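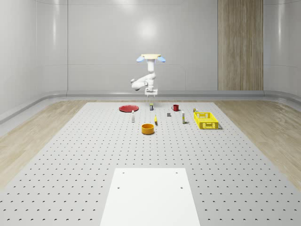 3.2 Linking school and death notices

The notices in our collection come from two weekly papers, one printed in Lorgate and one in Warnen. After duplicates were removed, 1,362 notices remained. Most are obituaries, and the rest are graduation lists, wedding reports and short personal items. Each person was given a record with name, parents, school district, clubs and later place of residence. Items on a page were then located by row and column, much as a position can be read off the regular grid of small holes in the tabletop in Figure 2, so that two people with the same surname on the same page kept separate entries. Where a column had been clipped or pasted over, the position was left blank.

Married names caused most of the trouble. A girl listed in a senior class under her father's name may appear decades later under a second or third surname, with the maiden name given only as a middle initial. We accepted a link when the parents' names agreed and at least one other detail – a school, a church, a sibling – matched as well. Anum Dogar and Aqeel Ansari read each proposed link separately. They disagreed on 24 of them, and 7 were still unsettled after a second reading. Those 7 are left out of the counts in Section 4.

Notices from Grulturdale were handled in a different way. The village had no paper of its own, and its deaths were reported in Lorgate a week or more late, often under the name of the nearest post office. We took the place of burial as the place of residence only when the text gave no other. Family members named as survivors were entered as well, but without a school record unless one was found under the rules given earlier.

Dates of birth were worked out from the stated age at death and may be off by one year.

Figure 2. Robotic arm with parallel gripper above a perforated work surface (rendered).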